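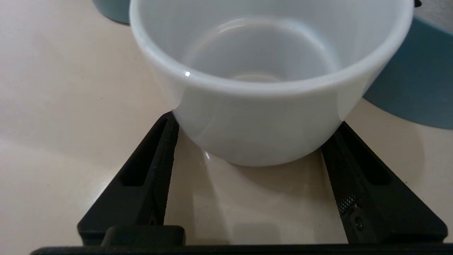
5. Reading a plain white cup

The Farnwood catalog lists 608 pieces of household white glass. Most of the entries that carry a maker and a period of manufacture owe them to one source, the Flatora guide, whose short key sorts cups by three features: how much light comes through the wall, how the rim was finished, and what the inside of the base looks like. The key has been copied into dealer lists, and from there into at least one other catalog, the one kept at Lallum. We wanted to know how much of it survives contact with a plain cup of the sort most households owned.

The cup in Figure 3 is a fair place to start. It is white milk glass with a rounded bowl that narrows toward the base, and there is little else to say about its style. A person using the Flatora key has to work from the glass itself.

5.1 Light through the wall

The key asks the user to decide whether a piece is "dense" or "milky." Dense pieces are called early and milky pieces late. No thickness is given, and no lamp, and no distance from the lamp. We think this is the weakest step in the key and also the one most often relied on.

In Figure 3 the glass could be entered either way. It is opaque in the ordinary sense, yet the walls have a soft, slightly bluish cast with some gray in the shading, and a milky look where light passes through. A cataloger at a window would probably write "milky." The same cataloger at a desk in the evening might well write "dense," and the cup would move back a generation. Bluish white is treated in the guide as a color of the glass, but a white surface takes up the color of whatever light is in the room, and we would not put a date on a tint.

We asked 8 catalogers to sort the same tray of cups twice, once in May and once the month after, with no record of their first answers. Few of them agreed with themselves throughout. The guide's authors might answer that our catalogers were badly trained. Perhaps they were, but the guide says that no training is needed.

5.2 The rim

Rims are a better subject, because a rim can be felt as well as seen. The key divides them into thin and ground, thin and rounded, and thick and rounded. The cup in Figure 3 goes easily into the last group. We have no quarrel with the description.

What the description is supposed to prove is another matter. Flatora gives thick rounded rims to a single factory, on the strength of pieces in the Janjua collection that were bought with their original sales papers. We have read those papers. They name the shop and the price. The factory appears in a pencil note on the back, in a hand that also appears on much later letters in the same box. A thick rim is useful on a cup that will be knocked against a sink, and we see no reason to suppose that only one factory thought of it.

Small bright points on the rim are sometimes listed as "fire polish" in the Lallum entries. The cup in Figure 3 has a bright point of that kind on the left side of its front rim. It is reflected light, and any smooth curved edge will give one. Fire polish may be present or absent on this cup. The bright point does not help us decide, and entries that rest on one should be marked as unproved until someone has looked at the rim under a lens.

5.3 Rings inside the base

The third feature is the most interesting and the one we had hoped to keep. Looking down into the cup in Figure 3, a faint ring marks the edge of the inner floor, with a smaller circle lower down. The guide reads two rings as the print of a two-part plunger and one ring as the print of a single plunger, and it assigns these tools to different decades.

Our doubt is simple. A ring seen on the inside of a cup may be a change in the surface, or it may be a change in shading where the wall turns into the floor. Both look like a pale line. In glass that lets some light through, a foot on the underside might also show as a ring within, though we have not tested this properly and offer it only as a warning. A fingertip settles the matter in many cases. The Lallum entries were made from printed pictures, so no fingertip was available, and the rings were counted all the same.

Of the 880 Lallum entries, we could find none that says whether a ring was felt. The Farnwood entries are a little better. They have a column for "touch," but it is often blank, and in places it has been used for chips.

5.4 What we propose to keep

We would keep the words and drop the dates. "Thick rounded rim," "rounded bowl, narrowing to base" and "two rings visible inside" are useful entries for a cup like the one in Figure 3, and another person can check them. "Late" is a guess. So is the name of the factory, unless there is a mark or a paper to go with it.

This will leave a large part of the Farnwood catalog undated. Some readers of an earlier draft found that discouraging, and one suggested we give wide date ranges in place of blanks. We tried it on a few drawers and gave up. A range wide enough to be safe covered the whole period of the collection, and a narrower one brought the Flatora key back in through a side door.

Colored and patterned pieces are outside this section. They raise different problems, mostly to do with copied molds, and are treated in Section 6.

Farnwood Household Glass Papers | Posted 26 June 2018 | Contact the editors | Copyright and reuse | Back to top

Related items
Sales papers in the Janjua collection: a second look
Chips, cracks and the "touch" column
Copied molds in colored tableware
Notes on the Lallum picture entries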